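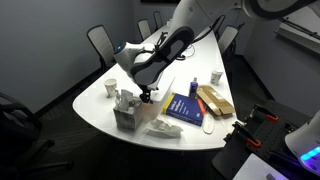
The arm over the meeting table, with the usual bits and bobs for it to pick up.

How to budget for a robot arm for tabletop work

When I first put in for an arm at Irker I asked for the price of the arm. Just the arm! I got it signed off, felt very pleased with myself, and then spent the next few months going back for more money. So this is the way I do it now, after three rounds of buying, and it should work for anyone kitting out a small room for pick-up-and-put-down jobs.

Step 1. Write down the things you want picked up

Do this before you look at a single catalogue. My list has tissue boxes, paper cups, a thick book, a marker pen, a spray bottle and a flattish cardboard box, and it tells me more than any sales sheet. Weigh the heaviest thing and measure the widest. A two-finger gripper only opens so far, and a hardback lying flat is wider than you think (you end up going for the edge of it).

Step 2. Sort out the table

You may already own one. A long conference table gives you loads of reach, but check two things – how shiny it is and what shape the edge is. Glossy white tops can bounce light back at a camera, and clamps don't love a curved edge. We put £93 aside for matt covering and I'd do the same again.

Step 3. Price the gripper separately

Ask whether the quote includes it. The first one I had from Pemura didn't, and the gripper came to £1,588 on its own, plus a mounting plate. Ask about spare fingertips while you're on the phone. They wear.

Step 4. Add the boring line

Mine covers cable ties, longer leads, clamps, pegboard to hang the clamps on and a decent power strip. I used to guess at this and I was always low. Last time it reached £1,321, mostly leads, so now it gets its own row in the spreadsheet and I don't let anyone squash it into "sundries".

Step 5. Plan the room

Mark the full reach on the floor with tape, then see which chairs are inside it. If the room still gets used for meetings, agree the hours in writing. Ours is the robot's until 2 p.m., and yes, people do turn up early with their laptops.

Step 6. Ask about waiting times

Wuter told us 16 weeks for the arm. The gripper was much quicker, so it sat in a cupboard with its warranty ticking away. Ask each supplier when cover starts, and stagger the orders if you can.

Step 7. Try before you sign

Yusof let us take a bag of our own objects along to the demo, and I'd push any supplier for the same. Take something awkward like a scrunched-up tissue – it'll teach you plenty about the gripper in five minutes. Then go back to your list from step 1, cross out whatever you can live without, and ask for the final quote in writing with delivery included.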